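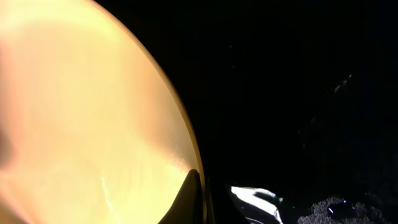 Two arms, one plate, and the policy keeps letting go. What do we record next?

Posted by Lesego Chauke in Student Projects > Manipulation
Tags: two-arm, demonstrations, wrist camera, club

Hi all. I'm with the robotics club at Limlow and we've entered the tabletop chores category at Ristdale in October. The chore we drew is dishes. There is no water, thank goodness, but there is a plate, a sponge, and two arms that have to hold one and use the other.

We drive the arms by hand to record demonstrations, then train on those. So far we have 70 demos, mostly done by me and my brother Pravesh, who drives like he's late for a bus. The policy finds the plate fine. The right gripper closes on the rim, the left one comes in from the other side, and then in the middle of the handover one of them opens. It isn't always the same one. Over 28 test runs the plate made it across 6 times, and I'm counting one where it landed in the right place by falling.

Things we've tried: a slower approach, stiffer grip, and shouting. We also trained for twice as long, and the arms got much smoother at dropping things.

Our inputs are one overhead view plus a camera on each wrist. My theory is that the wrist views get useless near the plate. Once the gripper is right up against it, half the picture is a yellow blur and the other half is black. Pravesh's theory is that my demos are bad. Rules say we can use any number of cameras and any plate that's "of ordinary household size," and we can't glue anything to anything.

Do we record more of the same, move the cameras, or change how we do the handover? We have the room in Pretorius Hall until the chess club wants it back.

Comments
Alfredo Sison: Which finger pads?
Lesego Chauke: The textured ones that came with it. We like them. The plate has not commented.

Keabetswe Moodley
Marked as helpful by the original poster

I helped with a team in the same category last year, so I recognize this down to the shouting.

Your wrist views probably are poor at close range, but I wouldn't touch the cameras yet. Move a camera now and your 70 demos no longer match what the robot sees, and you get to start over. Watch your recordings first and write down the moment each gripper opens compared with the moment the other one closes. I'd bet you and Pravesh do it differently. If one of you waits for both grippers to have the rim and the other lets go as soon as it looks about right, the policy learns a bit of each, and you get a robot that opens a hand at random.

So agree on one handover and be boring about it. Ours was: both closed, stand still for a count of two, then open. The pause looks silly and costs you time on the clock, but it gives the policy something it can recognize from the overhead view.

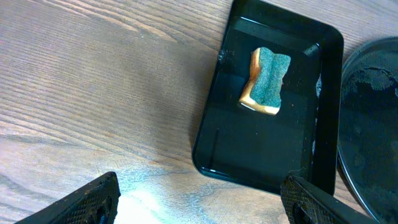 The other thing is the start of the job. If every demo begins with the trays and sponge in the same spot, it learns the spot. Slide the tray over a bit between takes, turn it, put the sponge in at a different angle, green side up one time and on its edge the next. Do the same with the lamp if you have a bright patch on the table, or somebody will open a blind at Ristdale and you'll have a very calm robot reaching for a window.

We recorded over 200 in the end and threw out everything from the first afternoon. It was painful and I'd do it again. We came in fourth, so weigh my advice accordingly.

Comments
Lesego Chauke: Went through the recordings. He lets go early. I let go early too, a little less often. We're not discussing it at home.
Pravesh Chauke: We are discussing it at home.

Killian Texier

use a lighter plate

Alfredo Sison

Killian's not wrong, he's just brief. A lighter plate forgives a lot. Check the rim too: a thin flat edge is harder to keep hold of than one with a lip, and your category lets you choose.

What I'd add is where each gripper takes the plate. Aim for opposite sides, straight across from each other. If they end up close together, whichever one is left holding it has all the weight hanging off to one side, and it sags and twists the moment the other lets go. From the wrist camera that twist looks like nothing at all.

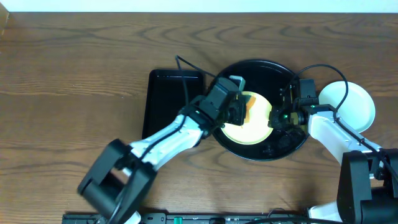 One gripper on each side of the yellow plate, over the round tray.

Keep the tray under it while you're practicing. It's a shorter drop, and you'll be doing plenty of them.

Also look at your cable slack before blaming anyone's driving. I spent an evening on a "bad policy" at the Gelemitz workshop that was a cable pulling the wrist back every time the arm reached past the middle of the table.

Comments
Lesego Chauke: Re-recording with the pause now. Chess club has given us until the end of the month.
Killian Texier: plastic one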